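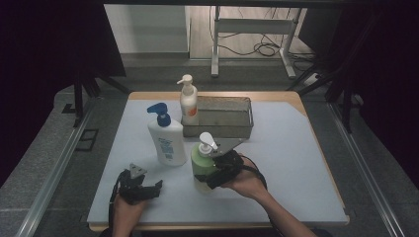
Puzzle game Zakamia gets a new update with 11 levels and offline play

The mobile puzzle game Zakamia received a new update in August. The developer, a small studio with the name Loltico, has added 11 levels, a mode for playing without internet, and a larger text size for the menus. The update is free for all players who already have the game on their phone or tablet.

In Zakamia the player moves colored tiles on a board and tries to open a path for the water. The first levels are easy and can be finished in a minute or two. Later the board becomes bigger, and some tiles can be turned only once. The new levels belong to a chapter called Le Goff, which takes place in an old harbor town. It opens after the player has finished level 100.

"Many people wrote to us that they play in the train, and there the connection is often lost," said Nikola Dervishi, who is responsible for the design of the levels. "Before, the game stopped and they had to start the level again. Now the progress is kept on the phone and it is sent to the account later."

The studio has also changed the hints. Until now a player could buy a hint with coins, and the price was the same in every level. In the new version the first hint in each level costs nothing. The second one costs nine coins. Players who had bought the old hint package will find 200 coins in their account when they open the game for the first time after the update.

Not everyone is satisfied. On the forum of the game site Flikden, several players complained that the daily challenge now starts at 9 in the morning and not at midnight, as it was before. Edmund Witkowska, who writes the mobile column on the same site, gave the update a good review, but he wrote that the music in the harbor chapter repeats too quickly and that he turned it off after the third level.

Loltico answered on the forum that the hour of the daily challenge will stay for the moment. A second music track is in preparation. 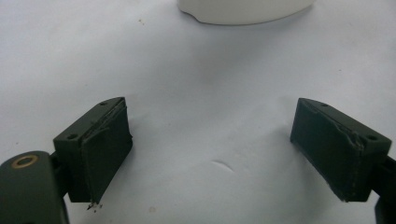 Will I lose my saved levels when I install the update?

Your finished levels stay as they are, if you were signed in to your account before the installation. Players who use the game as a guest should first connect it to an e-mail address, in the menu Settings, under Profile. A level that is only half finished will begin again from the start.

The update needs more than 200 megabytes of free space. On older tablets the first start can take a little longer than usual, and the game should stay open during this time.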